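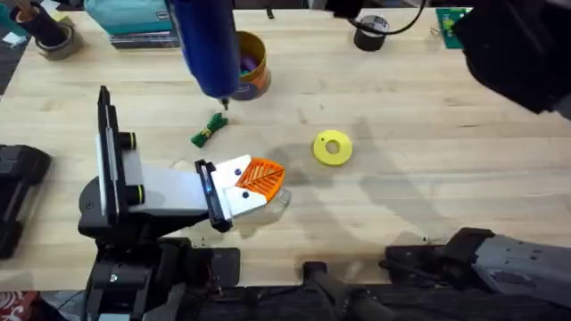 Home Stories Archive Submit About Next >

The Night Fill

10 Jan 2024

Phone at ten past two. Inmaculada Pacheco had it before the second ring, she slept with it under the pillow when she was on call, everybody at Sillel did.

"Level alarm. Dewar nine."

"How low?"

"Low. I don't know. It's blinking."

New guy. Second week. She could hear the alarm behind him, that flat tone they'd all asked to have changed.

"Don't open anything. Prop the door. Is your oxygen meter on?"

"It's on the hook."

"Put it on you."

Boots, coat over pajamas, keys, no gloves, back in for gloves. Snow on the windshield, not much, she used her sleeve. Pondcombe dead at that hour except the bakery. Twelve minutes if the lights were kind. They weren't. She ran the one by the school.

Nine. Of course nine.

She wasn't supposed to know who was in which. There was a binder and the binder was locked, and the families got a number on a card and nothing else. But she'd been on the team in April when they brought the woman in from the hospice, she'd walked beside the gurney doing the ice, and she'd signed the transfer. So she knew. Nine was where her mother's friend was. Seventy-one years old, taught half the town to swim, paid for the whole thing in monthly bits out of a life insurance policy and told everybody at the pool. People laughed. She laughed too. Then she'd say, well, what's your plan?

The lot was empty except for his bike. Who bikes in January.

He'd propped the door with a fire extinguisher. Fine. Cold coming out along the floor, and him in the middle of the bay with the meter clipped on upside down, chirping to itself.

"It says twenty point nine."

"That's good. That's air. Breathe."

She went to the panel. 27 percent. It should have been up over ninety. She tapped it, which does nothing, everyone does it. Then got the dipstick, the real one, the wooden yardstick somebody's dad had sanded down years ago. Lid up a crack. White pouring over her wrists. Stick in, count, stick out, wave it, look for the frost line.

Wait.

Frost line came up at 70. Centimeters. She did it again. Same.

"So it's full?"

"It's not full. It's not empty either." She sat down on the step stool. Her knees had opinions. "What did the panel say at midnight?"

He didn't say anything.

"What did it say at midnight."

"I did the midnight ones at eleven," he said. "All of them. And then I wrote twelve."

She looked at the log. He had nice handwriting. Every tank in its little box, and nine was there with the rest, ninety-four, same as yesterday and the day before. Too much the same. She flipped back a page and it wasn't his writing, it was the day shift's, and that said ninety-four too.

So the sensor had been stuck. Who knows how long. Then unstuck itself tonight and fell all the way past the truth and out the other side. And the tank really had been dropping under it, slow, a bad seal maybe, or the vacuum going soft, and no one had put a stick in because the number was so good.

"Is she okay?" he said. "I mean. Are they."

"Yes."

"How do you know?"

"Because there's liquid over the top of where it matters. They go in head down. Feet are the last thing you'd want to lose but they're the first thing you would." She'd said that to tour groups. Sounded different at two thirty in the morning.
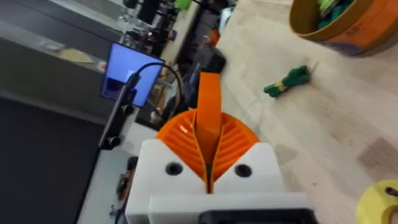 Orange fingers, white housing.

They did the fill by hand. The auto valve took its orders from the same sensor and she wasn't going to trust it to boil an egg. Bulk tank outside, the Sezer hose, the long one with the patched jacket. He carried his end too high and she told him and he carried it lower. Face shields. The line screamed the way it does when it's warm and then went quiet when it was cold enough, and she had her hand on the valve and her eye on the lid and told him to call out the meter every minute.

"Twenty point nine."

"Good."

"Twenty point eight."

"Good. Open the other door."

He went and opened the other door. Snow blew in and landed on the concrete and stayed there.

"Can I ask," he said.

"Ask."

"Do you think it works?"

They all asked. Usually the first day. She gave him credit for waitng.

"I think if it's going to work then somebody had to be here tonight," she said. "That's as far as I get."

"Twenty point eight. Are you signed up?"

"No."

"How come?"

She thought about it. She had an answer for reporters and another one for her brother. The forms were in her kitchen drawer, under the takeout menus, had been for three years. Filled out except for the part where you name who gets called.

"Watch the meter," she said.

It took until nearly 3. Stick in, stick out, wave. Frost line up where it belonged. She closed the valve and they stood and listened to the hose tick. He'd gone gray around the mouth so she sent him to sit by the door and gave him the granola bar out of her coat, it was old, he ate it.

Then the part she'd been putting off. Call Bikholm.

Bikholm was where the director was this week, some meeting with the people who might build a second site. It would be morning there. He picked up right away, cheerful, dishes clattering.

"Nine dropped," she said. "We caught it. It's full. The sensor's been lying and the log's been copying the sensor."

Dishes stopped.

"For how long?"

"I don't know yet. I have to go back through the pages."

"Whose pages?"

She looked over at the kid. He was looking at the floor, the wrapper folded up very small in his hand.

"Everybody's," she said. "Mine too, probably."

And it was true, when she got the book open. Back past New Year, her own initials, her own ninety-four. Christmas Eve. She remembered that shift. She'd been on the phone with her mother, walking down the row with the clipboard, and her mother had said is she alright in there, do you say hello to her, and she'd said mom, don't be weird. And wrote the number off the panel and went on to ten.

"We're going to stick them all," she told the kid. "Every tank. Now, before day shift comes in. You read, I'll write, then we'll swap."

"All of them?"

"You got somewhere to be?"

He got up. He fixed the meter so it was the right way around. She held the yardstick out and he took it, careful, like it was hot.

They started at one. Good. Two, good. Three was a little under and she circled it. It was slow work and her hands hurt and the snow by the door had made a small white wedge that neither of them swept. Four, five, six. He was getting quicker with the stick, waving it just enough.

At nine they'd already done it but she had him do it anyway. Lid up. White coming over.

She bent down some, near the lid. Said hello. Not loud.

He kept his eyes on the stick. "Frost line's good," he said, and she wrote it in the box, and the time, the real one.

"Ten," she said.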